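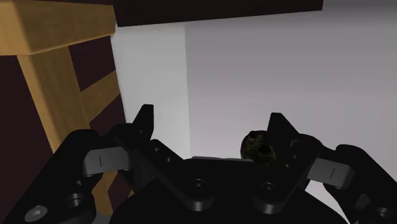

How to Change the Cabin Air Filter in Your Prandeck Wagon

If your vents have started to smell like a gym bag, it's probably time for a new cabin filter. I put mine off for two whole winters (I know, I know), and then found out the job takes 12 minutes and not a single tool on the 2000 and later wagons!

First, buy the filter. I like the charcoal kind from Hulico, though the plain paper one will do just fine if you don't park under trees the way I do.

Turn the car off and empty the glove box completely, because everything in there is coming out one way or another. Open the door and find the little damper arm on the right side. Slide it off its peg, then squeeze both sides of the box inward until the stops clear and the whole thing swings down toward the floor mat.

Now you'll see a long plastic cover with a tab at each end. Pinch the tabs, pull it off, and ease the old filter straight out, keeping it level so the leaves stay on top.

Check the arrow on the new filter. On my wagon it points down, but look at yours before you toss the old one. Slide it in, snap the cover back until both tabs click, lift the box past its stops and hook the damper arm on again.

Run the fan on high for a minute or so with the windows down.

Updated 5/30/22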